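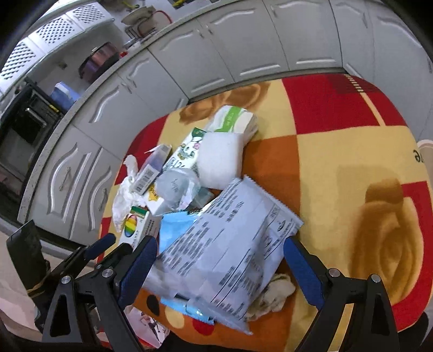

보도자료
국경을 넘은 테러 피해자 지원, 서류부터 줄입니다
칼테오, 피해자·유가족용 공동 안내서 '모타' 공개
배포 즉시 보도 가능

안녕하세요, 칼테오에서 피해자 지원 사업을 맡고 있는 올가 가르시아입니다. 보도자료를 제가 직접 쓰는 건 오랜만이라 조금 수다스러울 수 있어요. 홍보팀에서 두 쪽 안에 끝내라고 했는데 벌써 자신이 없네요. 급하신 분은 아래쪽 지역명과 날짜가 적힌 본문부터 보셔도 됩니다!

먼저 배경부터 말씀드릴게요. 여행이나 출장 중에 다른 나라에서 테러를 겪은 사람은 집에 돌아온 다음부터 또 다른 고생을 시작합니다. 치료받은 병원은 저쪽 나라에 있고, 수사 기록도 저쪽 나라 말로 되어 있고, 보상 신청 창구는 이쪽인지 저쪽인지 전화를 받는 사람마다 말이 달라요. 제가 상담했던 한 분은 같은 진단서를 번역만 바꿔서 네 번이나 내셨습니다. 네 번이요. 그것도 마지막에는 공증 날짜가 지났다는 이유로 반려됐고요.

저희가 이 일에 매달린 게 벌써 2년입니다. 그동안 피해자와 유가족, 통역사, 응급실 사회복지사까지 모두 836명을 만나 이야기를 들었어요. 처음에는 설문지를 돌렸는데 회수율이 영 시원찮아서 결국 직접 찾아다녔습니다. 아폰수 바로스 연구원이 로스틀로와 타른베르크를 기차로 오가며 면담을 거의 도맡다시피 했고(지금은 역무원과 인사하는 사이래요), 그 녹취를 샹귈 사르귈 변호사가 하나하나 읽으면서 법적으로 어디서 막혔는지 표시해 주었습니다.

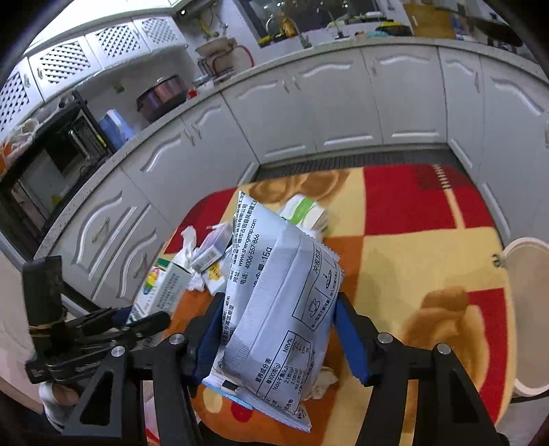 녹취를 정리하다 보니 막히는 지점이 꽤 비슷했습니다. 신청 기한을 모르고 지나쳤다는 이야기가 정말 많았고, 사건 당일 현장에 있었다는 걸 증명할 서류가 없다는 분도 많았어요. 부상을 입지 않은 목격자는 더 애매합니다. 몇 달 뒤에 불면과 공황이 찾아와도 명단에 이름이 없으니 상담비 지원을 받을 길이 막막하거든요. 저는 이 부분이 제일 답답했습니다.

그래서 안내서에서 목격자 항목을 맨 앞쪽으로 끌어올렸어요. 편집 회의에서 의견이 갈리긴 했습니다. 호아킹 카르발류 편집장은 유가족 절차가 먼저 나와야 한다고 했고, 저는 목격자들이 자기 이야기라는 걸 몰라서 책을 덮어 버릴까 걱정했어요. 결국 첫 장에 상황별 찾아보기를 넣고, 그 바로 뒤에 유가족과 목격자 항목을 나란히 두는 것으로 합의했습니다. 디자이너가 좀 고생했지요.

언론인 여러분께 부탁도 하나 드릴게요. 안내서 뒤쪽에는 취재 요청을 받은 피해자가 무엇을 거절할 수 있는지 설명하는 장이 있습니다. 기자를 피하라는 내용은 전혀 없어요. 인터뷰 전에 질문을 미리 받아 볼 수 있는지, 사진 사용 범위를 어떻게 정하는지, 나중에 마음이 바뀌면 누구에게 연락하는지 같은 내용입니다. 한 번 읽어 봐 주시면 정말 고맙겠습니다.

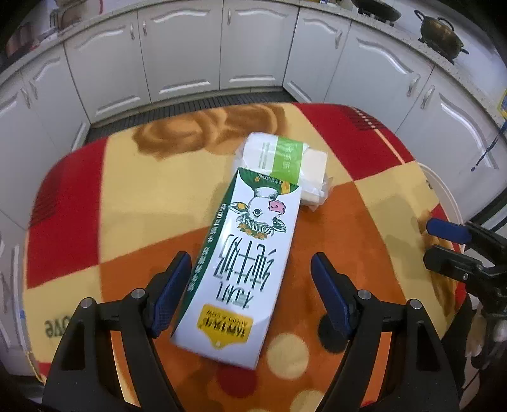 타른베르크, 8월 — 칼테오는 해외에서 테러 피해를 입은 사람과 그 가족을 위한 공동 안내서 '모타'를 공개합니다. 전체 336쪽이고, 누구나 무료로 내려받을 수 있어요. 인쇄본은 타른베르크와 로스틀로에 있는 저희 상담실에서 나눠 드립니다.

모타에는 사건 직후 보관해 두면 좋은 서류, 나라별 보상 신청 창구와 기한, 형사 재판에 피해자로 참여하는 방법, 통역 지원을 요청하는 문구가 실려 있습니다. 문구는 그대로 베껴 쓰실 수 있게 편지 형식으로 만들었어요. 이름과 날짜만 채우면 됩니다. 어린이와 청소년이 가족을 잃었을 때 학교에 어떻게 알릴지 다룬 장도 따로 있는데, 이 장은 아라셀리 하라미요 심리상담사가 썼습니다.

하라미요 상담사는 이렇게 말합니다. "아이들은 어른이 생각하는 것보다 훨씬 구체적으로 물어봐요. 재판이 뭔지, 자기도 가야 하는지, 안 가면 혼나는지. 그 질문에 대답할 말을 보호자에게 미리 드리고 싶었어요."

사르귈 변호사는 기한 문제를 강조했습니다. "자격이 충분한데도 날짜를 놓쳐서 아무것도 못 받은 분들을 자주 만납니다. 입원해 있던 기간을 신청 기한에서 빼 달라고 요청할 수 있는 경우가 있는데, 아시는 분이 드물어요. 안 된다는 답을 들으셨더라도 그 답을 꼭 서면으로 받아 두세요."

공개 설명회는 목요일 오전 10시 타른베르크 상담실에서 엽니다. 바로스 연구원이 면담 결과를 발표하고, 이어서 제가 안내서 사용법을 보여 드린 뒤 질문을 받을게요. 면담에 참여하신 분들도 몇 분 오실 예정인데, 얼굴 촬영은 본인이 동의한 경우에만 가능합니다. 입구에서 확인해 드리니 카메라를 꺼내시기 전에 꼭 저희 직원에게 말씀해 주세요. 커피는 넉넉히 준비합니다!

참석이 어려우신 분께는 발표 자료를 보내 드립니다. 소속과 성함, 관심 있는 주제를 적어 칼테오 언론 담당 앞으로 신청해 주세요. 피해자 인터뷰를 원하시면 질문지를 함께 보내 주셔야 하고, 당사자에게 전달하고 답을 받기까지 시간이 걸릴 수 있습니다.

칼테오 소개
칼테오는 타른베르크에 본부를 둔 비영리 단체로, 테러와 집단 폭력 피해자에게 법률 상담과 심리 상담을 무료로 제공합니다. 상담 내용은 당사자의 동의 없이 외부에 공개하지 않습니다.

보도자료 문의: 올가 가르시아, 칼테오 피해자지원팀
안내서 내용 문의: 호아킹 카르발류, 칼테오 편집실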